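By nine that morning I had the spreadsheet open and a cold bagel next to it, and I was losing to both.

The number at the bottom was $1,603. That was what we had left for January, after rent on the unit and the deposit on the Cundell rails. I wanted a second set of fingers. Li wanted a new tabletop. Paraskevi Sfakianakis, who signed the checks, wanted us to quit wanting things.

"Read me the list again," she said.

So I read it to her. Finger pads from Salter, $119 a pair. A Clalus tabletop, nearly $1,000 with freight (freight! for a flat white thing!). A box of practice balls, $76.

"We have a ball," she said.

"We have one ball."

"And a basket."

"One basket, yes."

She pulled her chair around to my side of the desk and made me bring up the pictures from the bench, because she never approved a line item until she'd looked at the thing it was for. I admired that about her, mostly on days when I wasn't asking for money.
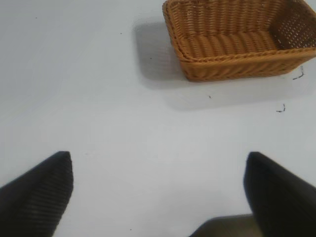
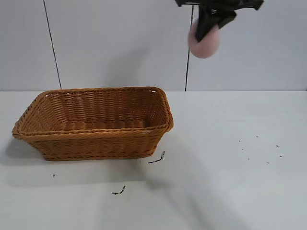
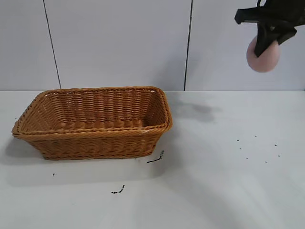 *The bench, with the old tabletop and the one basket we owned.*

She leaned in so close her glasses nearly touched the screen.

"What's that squiggle? By the corner of the basket."

"That's Li's argument for a new tabletop," I said.

"That's an argument for a sponge." She sat back. "The fingers look fine to me. They've got ridges and everything."

I told her the ridges were fine today, and that I was planning for March, when we'd be running double shifts — and then I heard myself say double shifts to the woman who paid the electric bill. She let that one hang there a while.

Then she picked up my pencil. She crossed out the tabletop, hard, and put a check mark next to the pads. She stopped at the balls.

"Seventy-six dollars," she said. "Are they all pink?"

"They come in pink or gray."

"Get the gray," she said, and took half my bagel back to her desk.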